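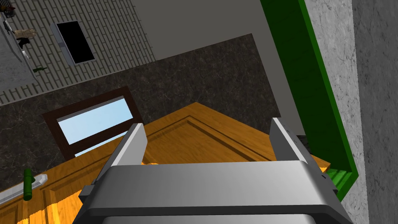

A garra aberta por cima da porta de madeira, na cozinha simulada

Olá! Eu sou a Oriana Lucero e esta é a página onde era suposto eu explicar em duas linhas o que é a Laria. Já tentei três vezes e nunca coube em duas linhas, por isso vai em versão comprida.

A Laria é uma oficina partilhada. Temos bancadas, um torno pequeno, duas impressoras 3D (uma boa e uma teimosa), muitas gavetas com parafusos e, desde que a Nélida Olivares se juntou a nós, um canto só para robótica. Foi lá que nasceu o Plelter, o nosso braço robótico caseiro, que é neste momento o projeto que mais gente traz cá à porta. O Plelter quer fazer uma coisa muito simples de dizer e chatíssima de conseguir: abrir portas. Portas de armário, portas de divisão, com puxador, sem puxador, o que houver lá em casa.

Começou tudo na minha garagem, com uma garra feita de restos e um motor que aquecia tanto que dava para estrelar um ovo. Gastei 610 euros nessa primeira versão e ficou tudo numa caixa debaixo da escada (ainda lá está, se alguém quiser peças). Depois conheci o Dinesh Srivastava, que me perguntou, com toda a calma do mundo, porque é que eu não experimentava primeiro no computador. Pois. Boa pergunta!

Hoje trabalhamos assim: o Dinesh monta os cenários no simulador, a Nélida trata do controlo da garra e eu faço a parte mecânica, que é a que suja as mãos. A Josefina Figueroa organiza as sessões abertas e responde aos vossos e-mails, portanto se receberam uma resposta simpática foi dela, se foi uma resposta seca às duas da manhã foi minha e peço desculpa.

O cenário que usamos mais é uma cozinha a que chamamos Flukmont. Tem armários cor de laranja, mármore escuro, uma parede de azulejo cinzento e uma porta com aro verde que já me deu mais dores de cabeça do que a minha própria porta da rua. As cores são escolha do Dinesh e não se discutem, já tentei. Até agora corremos 3349 tentativas nesse cenário, todas registadas numa folha que a Nélida guarda com um zelo que eu admiro muito e não imito nada.

O que anda em cima da mesa agora é a aproximação: a que distância a garra deve parar, com que inclinação, e quanto devem abrir os dedos antes de se chegarem à madeira. Parece pouco, mas uns graus de diferença e o dedo esquerdo vai bater na moldura. Passámos um sábado inteiro, 4 de setembro, só a mexer nisso, com o almoço a arrefecer ao lado do teclado.

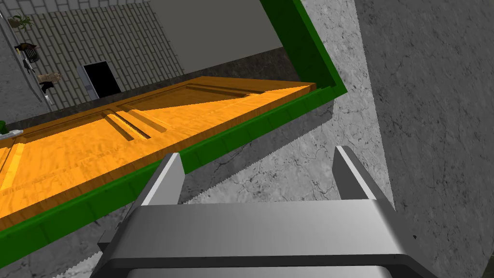
Dedos afastados, aro verde mesmo em frente e a porta em diagonal

Perguntam-nos muitas vezes se o simulador não é batota. Eu também achava! Mas uma peça impressa leva-nos uma noite inteira, e no simulador mudo o ângulo de um dedo, carrego num botão e vou buscar café. Quando uma ideia aguenta bem no ecrã, aí sim, passamos para a bancada, com a porta de armário que o Espinoza (a carpintaria da nossa rua, gente impecável) nos arranjou. Essa já tem mossas que cheguem para contar a história do projeto toda, e às vezes o que corria lindamente no Flukmont corre pessimamente na bancada. Faz parte, voltamos atrás, medimos a folga outra vez e discutimos um bocadinho.

E vocês, onde é que entram? Onde quiserem. Há quem venha soldar, há quem venha aprender a programar, há quem venha só fazer perguntas e comer bolachas. Não é preciso saber nada de robôs para aparecer numa sessão aberta. Pedimos só que tragam sapatos fechados e que não mexam na impressora teimosa sem falar comigo primeiro, a sério.

A mensalidade é de 49 euros e dá acesso às bancadas, às ferramentas e ao computador do simulador (há uma lista de marcações colada na parede, escrevam com letra que se perceba, por favor). Os materiais são à parte, mas parafusos e fio há sempre, sirvam-se. Quem quiser ajudar no Plelter fala diretamente com a Nélida, que explica o código com muito mais paciência do que eu.

Estamos também a juntar dinheiro para um braço novo na bancada, com motores que não aqueçam. O objetivo são 3000 euros e há um frasco à entrada, ao lado do cabide. Moedas também contam!

Se chegaram até aqui, apareçam. Toquem à campainha de baixo, a de cima é da vizinha.

Oriana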